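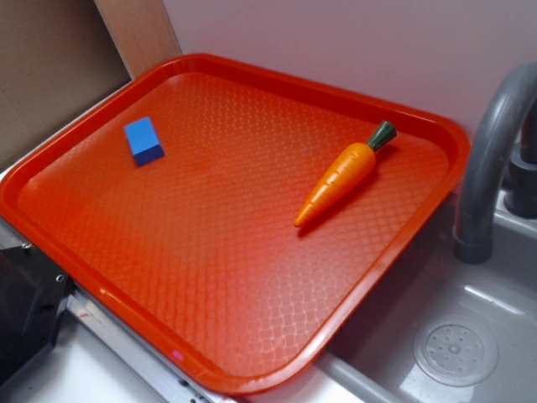 Toy carrot and blue block on a tray.

Darkgate Toy Library
Progress report to the MacRitchie Fund, second half of the grant year

Dear trustees,

You asked for a plain account of what we did with your money, what went wrong and what we intend to do next. The second part is the longest, so you may want to get a drink first.

The grant was $4,000, to run a toy lending service for families with children under six out of the side room at the Telongate community building. Your first payment went on shelves, storage bags and a secondhand label printer. The second went on toys, which is what we had told everyone the first would go on.

Lending

We now have 115 families signed up. They may borrow up to five items at a time and keep them for a month. Most take five. Most also believe a month to be longer than it is, and our reminder messages have become shorter and less friendly as the year has gone on. We do not charge late fees, as agreed with you, and the families have clearly read that part of the leaflet.

The most borrowed item is the wooden train set, which has been on the shelf for one afternoon since June. The least borrowed is a board game about recycling. It was chosen by adults.

Losses and breakages

Eleven items have been written off. A xylophone went to a family who moved away, and we wish them well with it. Two puzzles came back with more pieces than they left with, none of them ours. The rest were cracked, chewed or left out in the rain, and one doctor's kit was returned with a note saying only "sorry."

We budgeted for this and are still inside the line. What we did not budget for was batteries. In your application form there is a box for "consumables," and we wrote "paper." We have since moved a small sum across from printing, with the agreement of your office, and we are steering new purchases toward toys that make no noise at all. Parents have thanked us for this with real feeling.

Mixed bags

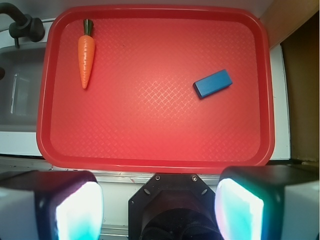
The mixed bags were an experiment, and we promised to tell you how it went. Each bag holds a handful of small things with no theme and no instructions, so that a child can decide what they are for. We were told by several parents that this was not a toy but the contents of a drawer. They borrowed them anyway. Play food does best, and a carrot like the one on the red tray, with its ridges and its bit of green stem, will be cooked, fed to a bear and put to bed in the course of one morning. A plain blue block seems to have even less to offer, yet in the comments book it has been a phone, a bar of soap and a bus. The bags cost very little to make up, and we would like to double the number.

Checking them back in is another matter. A bag of small loose pieces takes far longer to go through than one large plastic garage, and we had allowed the same time for each. The Saturday-style rush we planned for never came, but the last half hour of every session is a line of people holding bags. We have started printing a contents card for each one, which helps when the card comes back too.

The catalog

We said in the application that the full collection would be online by now. It is partly online. We use a system called Selent, which was free, and we have come to see why. It lets families search by age and type, but it sorts everything by the date it was added, and it will not accept a photo unless the item has a barcode. A rag doll does not have a barcode. We are sticking labels on storage bags to get around this, and the doll is now findable under B, for bag.

We would sooner finish the job in Selent than start over in something else. The remaining entries should be done before the next report. We said that last time as well and we know you keep the letters.

Cleaning

All plastic items are washed on return and all fabric items go through the machine downstairs. The building manager has asked us to stop using the kitchen sink on lunch club mornings, after a misunderstanding over a dinosaur in the gravy jug. We have bought our own bowl.

Money

Spending is on track apart from the batteries and the bowl. There is a small amount left under publicity, as word of mouth has filled the list without it, and we ask your permission to spend it on a second train set.

What comes next

We plan to open for one extra session a month, later in the day, for parents who work. We will also be making up the new mixed bags and replacing the xylophone, unless enough parents write in to stop us.

The receipts are attached in date order. One of them has been chewed.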